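**Einbaubackofen: Temperaturabweichung, Fühler oder Kalibrierung?**

**uvance_60** · 4/21/19

Gerät läuft seit 4 Jahren. Eingestellt 180 °C Ober-/Unterhitze, gemessen mit Thermoelement Typ K auf mittlerer Schiene: Mittelwert 40 K zu niedrig. Umluft verhält sich gleich. Fühler ist laut Unterlagen ein PT1000. Lohnt der Tausch auf Verdacht?

**marsden-k**

Auf Verdacht nein. Erst Widerstand bei Raumtemperatur messen, Stecker an der Platine abgezogen. PT1000 bei 20 °C: 1078 Ohm. Liegt der Wert deutlich höher, Steckkontakt prüfen. Übergangswiderstand wirkt bei Zweileiteranschluss direkt als zu hohe Isttemperatur, die Regelung schaltet dann zu früh ab.

**Wistent**

Sehe ich anders. 40 K entsprechen beim PT1000 gut 150 Ohm, so schlecht wird ein Stecker selten. Ich tippe auf einen Offset im Servicemenü. Den kann man bei vielen Geräten über die Bedienblende verstellen, auch versehentlich.

**marsden-k**

Selten, aber ich hatte es an 2 Geräten. Beide Male oxidierte Flachstecker. Offset geht bei den mir bekannten Steuerungen ohnehin nur bis ±30 K.

**uvance_60**

Gemessen: 1081 Ohm bei 21 °C in der Küche. Fühler kalt also in Ordnung. Ein Servicemenü finde ich nicht, Tastenkombination steht nicht in der Anleitung.

**Gendthorpe**

Kaltmessung reicht nicht. Bei einem Haarriss in der Zuleitung steigt der Wert erst mit der Erwärmung. Fühler ausbauen, in siedendes Wasser halten, Soll 1385 Ohm. Zur Bedienung: Bei Blenden mit Touchsymbolen unter der Uhr meist zwei Felder gleichzeitig halten, direkt nach dem Einschalten der Sicherung. Bauform:

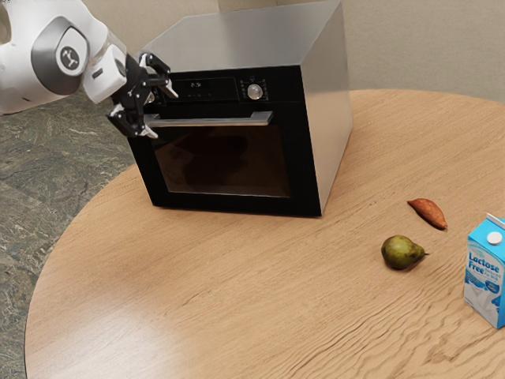
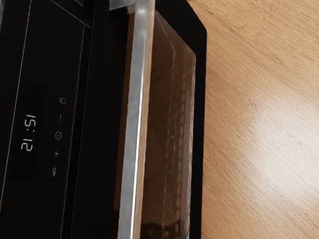
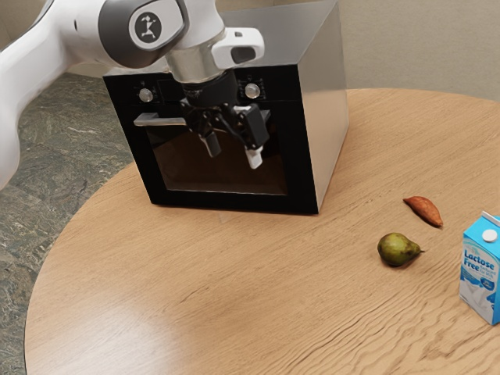
Welche Felder das sind, hängt von der Steuerung ab. Ohne Typenschild keine Aussage. Es klebt in der Regel am Rahmen hinter der Tür.

**Wistent**

Siedendes Wasser nur mit der Fühlerspitze. Die Crimpstelle ist nicht dicht, sonst misst man Unsinn.

**uvance_60**

Spitze im Wasser: 1384 Ohm. Beim Bewegen der Leitung kurz hinter der Hülse springt der Wert auf über 1500. Ersatzfühler ist bestellt, Flachstecker mache ich gleich mit neu.

**marsden-k**

Leitung beim Einbau nicht an der Muffelwand entlang führen.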